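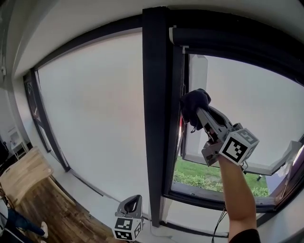
Todov hand-held grippers — anyone else got the two-gripper kit?

obi_wan_kenobody
Right, I've had the Todov kit for a few weeks now and said I'd report back. It's the pair of hand-held grippers, two marker cubes, cables and a year of their Wano software, where you do the job yourself and it gets turned into something a robot arm can learn from. I paid 2,595 through Brorateck, delivery included.

We've mostly done household jobs. Wiping, hanging things up, and lately a lot of window work with a dark cloth in the jaws, right up against the inside of the frame. Grip on fabric is the best thing about it! I expected thin stuff to slide out and it hardly ever does. The body is long though, and if your window tilts inwards you're forever minding the glass with your elbow.

Moans: the cable hangs down past your arm and I've caught it on more than one handle. And my wrist is done in after 20 minutes, because the cube sits on the back just above your hand and you feel it when you reach up.

Pettigrew_B
Thanks for this, I've been dithering since November. How does the tracking cope near a bright window? Our place is all glass and I had a different make that lost its markers every time the sun came out.

obi_wan_kenobody
Fine on a grey day, a bit worse in full sun. I pull the blinds down on whichever panes I'm not working at and that sorts most of it. Out of 363 goes at the window Wano threw out a handful, and a couple of those were me turning the cube away from the camera.

verna_e
I'm going to disagree a bit. I had the same kit on loan and sent it back. For that money I don't want a cable at all, and the jaws are too blunt for anything small. Cloths, fine. Try picking up a washer or a drawing pin and you'll be there till teatime.

Also the software is only "included" for a year. Read the small print, the renewal isn't cheap.

Bence Erdős
@verna_e I get the point about small parts but it isn't sold for that, is it? They do slimmer fingers as an extra and they clip straight on. I like the cable, personally. I've had battery ones die halfway through a session and lost the lot.

verna_e
An extra I'd have to pay for, yes. That's my point really.

Calloway_A
Has anyone tried left and right at the same time? I want to do folding, and the seller was vague about whether both cubes get read properly when they cross over.

obi_wan_kenobody
Done a bit. It's OK as long as one isn't hiding the other. Folding tea towels went well, a fitted sheet was a disaster (but it's a disaster without grippers too). For windows I just use the one and put the other down somewhere I won't kick it.

Pettigrew_B
Did you look at the bigger bundle, the one at 3,000? I can't work out what you get besides a case and longer support.

obi_wan_kenobody
I did, and that's pretty much it — case, support and a spare cube. I'd sooner buy a spare cube if I break one. Ask Brorateck about the slim fingers before you order though, they were out of stock when I rang.

Pettigrew_B
Will do. Off to measure my windows.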